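COMMUNIQUÉ DE PRESSE

Irkport, le 17/05/2024

Preltetti ouvre à Irkport une filière de réemploi des postes informatiques fixes destinée aux collectivités

La société Preltetti, spécialisée dans la gestion des parcs informatiques en fin de contrat, annonce l'ouverture à Irkport d'une filière de réemploi des postes fixes. Le dispositif s'adresse aux communes, aux établissements scolaires et aux structures associatives du bassin d'Irkport et du secteur de Cundside. Il couvre la collecte, l'effacement des données, le contrôle des composants, la remise en configuration et la redistribution des machines.

Le premier marché, d'une durée de 30 mois, porte sur 2 560 postes répartis sur 78 sites. Les unités centrales concernées sont des modèles de bureau arrivés au terme de leur période de garantie. Les écrans, claviers et souris sont collectés lors du même passage et suivent un circuit séparé. 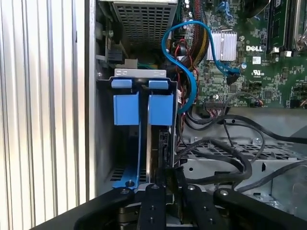 Intérieur d'une unité centrale Dell ouverte, au niveau de la baie de disque dur.

Traitement des supports de stockage

Chaque unité centrale reçoit à l'enlèvement une étiquette portant un identifiant unique. Le numéro de série du disque est relevé à l'ouverture du boîtier et rattaché à cet identifiant. L'effacement est réalisé par réécriture intégrale du support, suivie d'une lecture de contrôle. Un certificat individuel est remis au détenteur d'origine, qui peut le verser à son registre de traitement des données personnelles.

Les disques qui présentent des secteurs défectueux ou dont l'effacement n'a pas pu être vérifié sont retirés du circuit et détruits par broyage. Ils ne sont en aucun cas remis en service, y compris pour des usages internes. Les postes correspondants sont rééquipés à partir du stock de pièces contrôlées.

Contrôle et remise en configuration

Le contrôle porte sur l'alimentation, la mémoire vive, les ventilateurs, la carte mère et l'ensemble de la connectique interne. Les nappes et câbles de données sont remplacés en cas de pli marqué ou de faux contact. Le dépoussiérage précède les essais électriques – cet ordre a été retenu à l'issue de la phase pilote, les mesures de température relevées sur des machines encrassées n'étant pas exploitables.

Les postes sont ensuite classés en 2 catégories. La première regroupe les machines aptes à un usage bureautique courant, livrées avec système d'exploitation installé. La seconde rassemble celles dont les pièces sont prélevées pour la maintenance du parc. Le reliquat est orienté vers le recyclage des matières, avec bordereau de suivi.

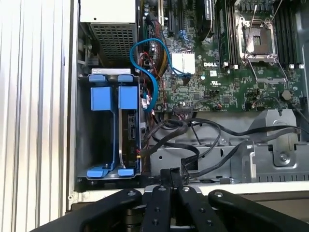

Alimentation, cage de disque et câblage dans un boîtier Dell ouvert.

Logistique et calendrier

Les opérations de tri et de stockage sont confiées à la société Ashworth, qui exploite un entrepôt dans la zone portuaire d'Irkport. Les enlèvements sont planifiés par commune et regroupés par tournée. Les détenteurs sont invités à débrancher les postes, à retirer les supports amovibles et à transmettre la liste du matériel avant le passage du véhicule. Les machines protégées par un mot de passe de démarrage doivent être signalées séparément.

Les premières collectes débuteront en juin dans les établissements scolaires de Cundside. Les mairies et les médiathèques seront desservies ensuite, selon un planning communiqué à chaque site.

Conditions d'accès

Les structures souhaitant recevoir des postes reconditionnés déposent une demande écrite précisant le nombre de machines, l'usage prévu et les logiciels requis. Les postes sont cédés avec une garantie limitée au remplacement des pièces – les interventions sur site et l'assistance aux utilisateurs n'en font pas partie. La revente est exclue par la convention de cession.

À propos de Preltetti

Preltetti assure la collecte, la remise en état et la redistribution de matériel informatique professionnel. La société intervient pour le compte d'organismes publics et d'entreprises privées.

Contact presse : Preltetti, service communication, Irkport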